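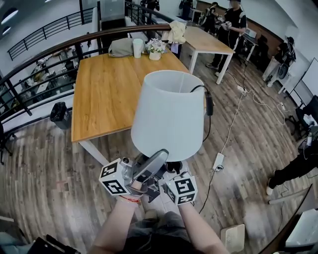 White table lamp with a drum shade and an inline switch on the cord.

Moving a Table Lamp to Another Desk

Fabric shades dent easily, and most of the damage happens on short trips across a room. These steps work for any small lamp with a drum shade.

1. Turn the lamp off at the switch and unplug it at the wall. Pull on the plug, never the cord. Let the bulb cool for a few minutes.

2. Clear a spot on the table you are moving to. Cups and potted plants should go to the far end, well away from the shade.

3. Lift the lamp by its base. Do not carry it by the shade, which can tilt or come off its ring.

4. Keep the cord off the floor while you walk. Gather it in wide loops and hold it with the plug. Do not wrap it tightly around the base.

5. Set the base down at least 4 inches from the table edge. Straighten the shade and tighten the nut on top if your lamp has one.

6. Run the cord down the back of the table. Leave the inline switch where you can reach it from your chair.

7. Plug in and test. If the bulb flickers, unplug the lamp again and check that the bulb is screwed in all the way. Stay within the wattage on the socket label, often up to 40 watts on small lamps.

Written by Riet Lambrechts. Updated July 2019.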